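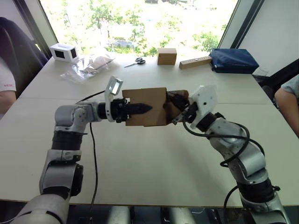 p. 72

January, started 9:40

Vemine handset, second sample from the Bresport office. Board rev same as the last one, battery label different. Charged overnight on the bench supply, came off at full.

Screen first. Brightness at max reads 887 nits in the middle of a white patch, lower left corner a bit dimmer. Auto brightness hunts up and down when the desk lamp is behind me. Same complaint as sample one so it's firmware, or the sensor window is too dark. Ask Sowa for the tint spec, they cut the glass.

Weight 196 g with the SIM tray in. Sheet says less. Did they weigh it without the battery cover??

Battery: video loop, wifi on, airplane off, 86 percent left at lunch. Better than I expected. Forgot to note the start time of the second loop so that one doesn't count, redo.

Fingerprint reader misses with dry hands. Re-enrolled thumb, helped a little. Not going to chase it untill the new build.

Camera app crashed twice going from portrait to video. Log saved in the Skornov folder under handset 2. Second crash took the gallery down with it. Main camera focus ok on the test chart, close up is soft.

Speaker buzzes on low notes at top volume, goes away if I press near the bottom screw. Open it up and look at the gasket, need the small torx, whoever has it please put it back in drawer.

Still to do: call quality, hotspot heat, drop the case fit form in the tray. Dont update this one over the air before the log is copied off.

Stopped 5:15, phone back on charge.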